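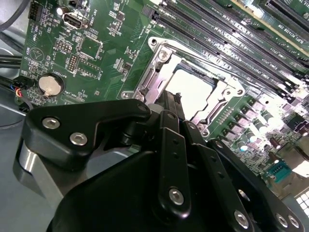
Search this forum Go

Shop Automation Board
September 7, 2018
Posted by Phyllis Parsons, Prornwood

Members are invited to comment on whether robots are ready for bench work in computer repair and recycling. Our shop processed 2,817 desktop machines last year, and management has asked whether part of the teardown could be automated by November. My position is that removing memory and lifting a processor out of its socket are within reach – provided the case is held in a known position.
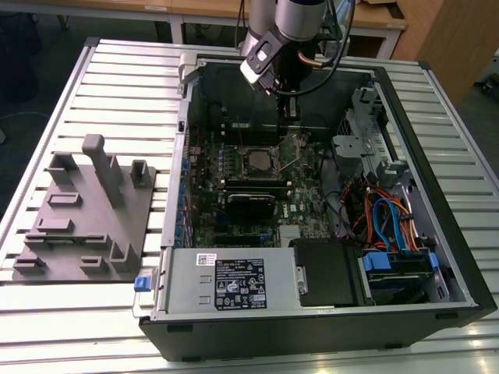
The difficulty lies in cables. Every manufacturer routes them differently, and a gripper that handles a rigid part well may do poorly with a soft one. I would therefore limit any trial to 400 units of a single model.

huteck_bench wrote:
I respectfully disagree. A socket lever is small, stiff and close to fragile parts. Our technicians complete the task in 29 seconds. I have yet to see a machine approach that figure without a bent pin.

Phyllis Parsons wrote:
Speed is a secondary requirement for us. A slow machine that runs overnight would still be of use. 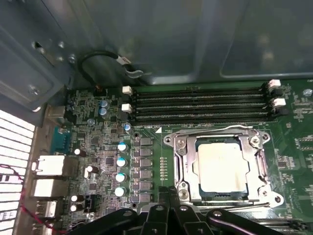
Leanne Bloxham wrote:
I would support the trial, with one reservation. Old thermal paste can hold a cooler firmly to the processor, and the force required varies from unit to unit. Please record those cases separately.

huteck_bench wrote:
Agreed on that point. I maintain my objection to the November date.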